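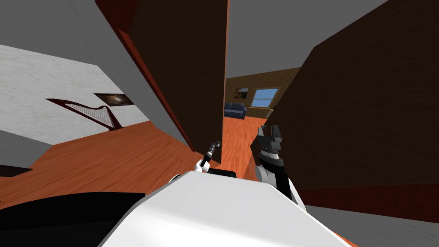 Zarmeena Gondal told us at our first open evening that she had sat through two other language schools' sales talks and both had promised her fluency by spring. She wanted to know what we promised. We said a room, a teacher and a chair, and she signed up for Nundach Beginners anyway.

Filed under: About Us / Who We Are

Gotstead Evening School teaches adults to speak and read a second language. We are on the upper floor of the Karaca Building and have 151 students enrolled this term. Classes are small by the standards of the trade, which may say more about the trade than about us.

We don't believe in learning while you sleep. We have doubts about apps, about flash cards with cartoon owls, and about any course with the word "effortless" on the cover. The Trarnel Method, which we used for two years, came with a thick teacher's guide and a claim that grammar would take care of itself. It didn't, and we went back to teaching verbs.

A full course runs 32 weeks and costs $926, books included. Some students finish able to hold a decent conversation. Others finish able to order lunch and follow most of the news, and a few drop out in the winter. We keep a record of all three groups and will show it to you if you ask at the front desk.

New classes start in August. Placement tests are held at 6:30 p.m., and you are welcome to sit in on a lesson before you pay for anything.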